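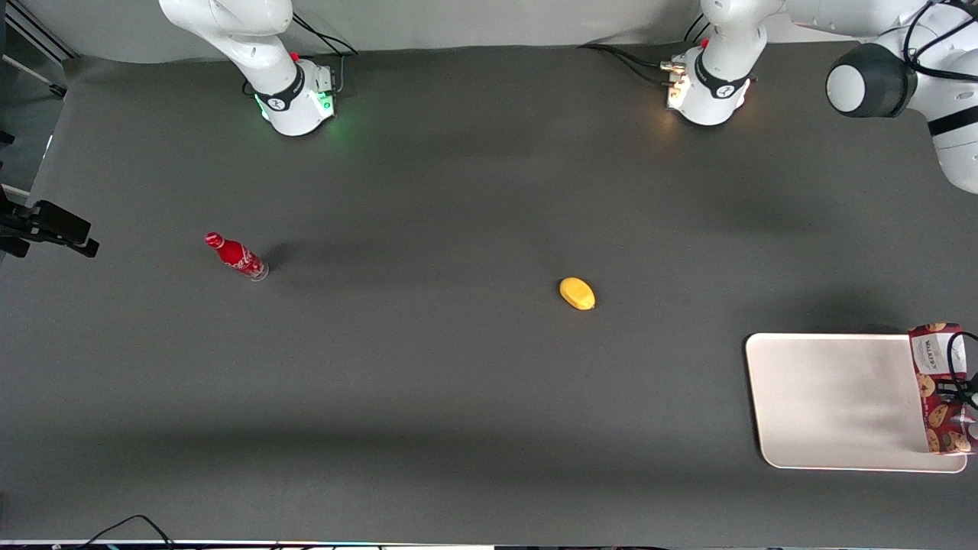 How to recoat a worn benchtop

Two-part epoxy paint will give an old workbench another few years, provided the surface underneath is sound. Allow a weekend. These steps suit particleboard or MDF tops up to 3 metres long.

Clear the bench and wash it with sugar soap, then rinse twice and leave it overnight. Fill screw holes and chips with a two-part filler. Auto body filler is fine and sands faster than the timber sort.

Sand with 60 grit only where the old finish is lifting. Go over the whole top with 120, vacuum, and wipe down with metho on a clean rag.

Mix small batches. In December the pot life in my shed drops to some 20 minutes, so I start at 6 am and do the edges first with a brush. Roll the flat with a 4 mm nap roller, working away from yourself, and keep a wet edge.

Leave the first coat overnight. Rub it back lightly with 260 paper if you can get it - 240 does the same job - and roll the second coat at right angles to the first.

Light use is fine after two days. Hold off on vices, solvents and hot tools for a week.

Lourenço Pacheco, Undthorpe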